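3.2 Board preparation and surface marking

All boards were taken from a single batch supplied by Caldeira and stored flat in the workshop for 2 weeks before use. Boards with splits, resin pockets or visible warp were rejected, leaving 53 for the study. Small knots and closely spaced grain near one edge were accepted, as both are common in the light-colored wood that furniture shops buy at this price.

Each board was sanded along the grain and wiped with a dry cloth. No oil, wax or sealer was applied. Bauerfeind and Böttcher (the Vasari survey) report that even a thin finish changes how graphite sits on the surface, and we wanted the marks to be comparable with those made in ordinary layout work, where the wood is almost always bare.

Marking was done freehand with a medium pencil. The person marking was asked to draw one line across the grain at normal writing pressure and to lift the pencil at the end of the stroke without stopping. No straightedge was allowed. Lines drawn this way tend to waver where the point crosses from soft early wood into harder late wood, and they often fade toward the ends as pressure is taken up and released. Both effects were scored on the Skiker scale, with wobble and taper kept as separate entries.

Legibility was judged at a viewing distance of 40 cm under the room lighting, first from directly overhead and then from a low angle close to the plane of the board. The low angle matters in practice. A worker reading a layout line at the bench seldom stands over it, and graphite that is easy to find from overhead can be lost among the darker grain lines when seen from the side. Boards on which the 2 judges disagreed were scored again on the following Monday without reference to the first result.

Round dark spots and shallow holes were recorded but not filled. They were entered as background features and given no score unless the pencil line touched them. Figure 2 shows a faint line of the kind that caused most of the disagreement between judges.
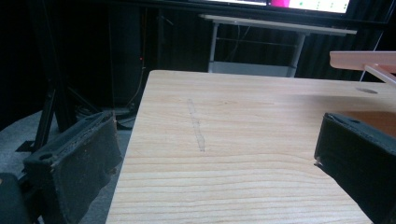 Figure 2. Faint gray line on a light-colored board, seen at a low angle. The small dark spot near the back edge was not scored.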